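Bench notebook, Delthorpe room
Last updated: October (shelf labels changed, see the note under Storage)

Processor out and back in, board from unit 2928

Picked this one up from where Armindo left off. His notes say the machine would power on, spin the fans and then stop with nothing on the display. He had already tried another power supply and another display cable with no change. He suspected memory first and so did I, but a night with known good modules in it got us the same result, so the socket was next.

The chassis is lying on its side on the long bench with the side panel off. I left the board in place. Taking it out means undoing the front panel wiring and the power harness, and the harness on this model has very little slack. If the socket turns out to be bad the board comes out anyway and we can do it then.

Getting to the socket

The shroud can stay where it is on this one. I had it off the first time and it made no real difference to access, except that I then had to fight the tabs to get it back. Watch the thin wire along its lower edge. It catches on a sleeve very easily and I don't know what it runs to yet. Tsung-han thinks a temperature probe. Not traced.

Heatsink screws are captive. I went round them in a cross pattern, half a turn each until they were all loose, and it still stuck to the processor. A slow twist left and right freed it. Do not pull straight up. The compound was dry and flaky at the edges and grey paste in the middle. Cleaned both faces with isopropyl and lint-free wipes, took several wipes, then one last dry one. Heatsink is in the tray with its face up.

Memory out of the slots beside the socket before going any further. Those are the ones marked DIMM CPU1. They would survive staying in, but the retention lever swings out that way and I'd like the room. Modules went into the antistatic box in slot order, first slot at the hinge end of the box.

Socket

Lever down and out, then up. It has more spring than you expect, so keep a thumb on it the whole way. Load plate up after that. Then the processor comes straight up by its edges with no sliding. I put it in a clamshell with the contact side down on the foam and shut the lid.

Looked over the pins with the lamp held low, first from the left and then from the right. With low light the rows should look like even stripes, and a bent pin breaks the stripe. I found no break in either direction. There was a bit of fluff near one corner, which I took off with the blower from a hand's width away. No brush and no wipes in there, ever. Hélder looked as well, with the loupe, and agreed on the pins.

The contact side of the processor had a smear of old compound over a few pads near the edge. This may be the whole story. It came off with a barely damp swab, and I let it stand open for 14 minutes by the clock before it went anywhere near the socket again.

Putting it back

Match the notches to the socket first and look for the corner mark second. I have seen people do it the other way round and end up turning the part while it is resting on the pins. Hold it level, just above, check both sides, then let it down straight. If it doesn't drop flush under its own weight, lift it off again. No pressing with a finger.

Load plate down, lever down and hooked. It creaks a little and needs some force, and that is normal on these.

I did the seating several times over to get the feel of it. It goes better when the light comes from behind your shoulder. With the lamp straight over the board the metal top of the processor turns white and the marking can't be read, and the capacitors on the right glare just as badly. Moved the lamp to the side arm and left it there. Please don't swing it back.

Compound: one pea in the middle, from the Surnon tube. The Frei tube is nearly empty and has gone stringy, so I threw it in the bin and wrote it on the order list.

Storage

Spare processors are in the gray drawer, each in its own clamshell, with the model written on tape on the lid. Changed in October: the drawer is now the second one down and the tape is on the front edge, so it can be read with the drawer half open. Heatsink screws that are not captive go in the jar with the blue lid. Horácio has the key to the cabinet. 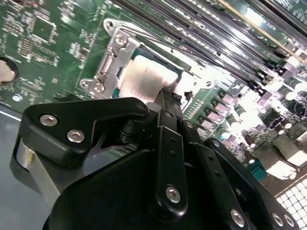
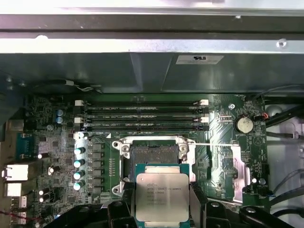
Delthorpe, 8/30/23

The part is an E5-1630V3, as printed on the heat spreader, and can be read in the second picture, where the load plate is up and the processor is being held just above the pins. In the first it is sitting in the socket and the top is pale and slightly washed out.

Powered up with a single module in the first slot. It gave a display on the second try and went into setup. The processor is reported with the right name. Added the other modules one at a time with a restart after each, and all of them are seen. Left the memory test running on the side bench display. It was at 100 percent of the first pass with no errors when I came back from lunch, and I let it go on.

Open points:
- wire at the shroud, where does it go
- lamp arm clamp is loose, needs the bigger hex key
- Rui wants to know if the same smear is on the other board from the Breltside lot. I haven't opened it.
- side panel still off. Don't close it until the test has run overnight

Recent entries
Heatsink screws, which length goes where
Antistatic box, slot order and labels
Breltside lot, what came in and what is missing
Power harness removal, short version
Ordering compound and wipes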